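Ce site utilise des cookies pour mesurer l'audience. Accepter | Refuser

Notes pour l'intervention — Débarrasser le plan de travail, atelier Illaro, 2025-12-22

Bonsoir à toutes et à tous ! Commencer debout, sans diapo. Demander qui a cuisiné ce matin sur moins de place qu'une planche à découper (les mains vont se lever, laisser rire).

Raconter la table de ma grand-mère, achetée en 1902 par ses parents à elle, et tout ce qui vivait dessus. J'adore cette histoire, mais deux minutes, pas plus !

Ensuite l'exercice. On sort tout du tiroir, on pose tout à plat, on garde ce qui a servi en décembre. Chez moi, 54 ustensiles au départ, 38 à l'arrivée — et je n'ai rien regretté, sauf la râtelette à muscade, rachetée depuis.

Parler du bois : des lamelles collées, des tons qui varient du beige au brun, c'est superbe quand on le voit enfin. Chiffon doux, dans le sens des lames. Ne pas s'étendre sur l'huile, on y revient aux questions.

Passer à la couleur. Un ustensile rouge vif sur du bois clair, on le repère tout de suite ! 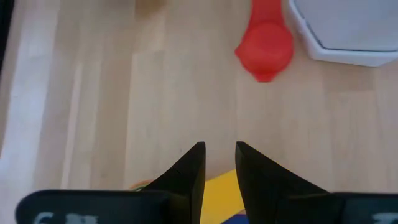 Piyumi Majumder objecte que la couleur ne fait pas tout : chez elle, les outils les plus voyants sont ceux qui ne servent jamais, et elle rangerait d'abord par geste, verser, remuer, couper.

Très bonne remarque, la reprendre telle quelle et faire voter la salle. Puis questions, et distribuer les fiches Cultar à la sortie.

À lire aussi
Un tiroir, une heure
Bois clair : l'entretien d'hiver
Ranger par geste ou par couleur ?

Contact | © Illaro | Haut de page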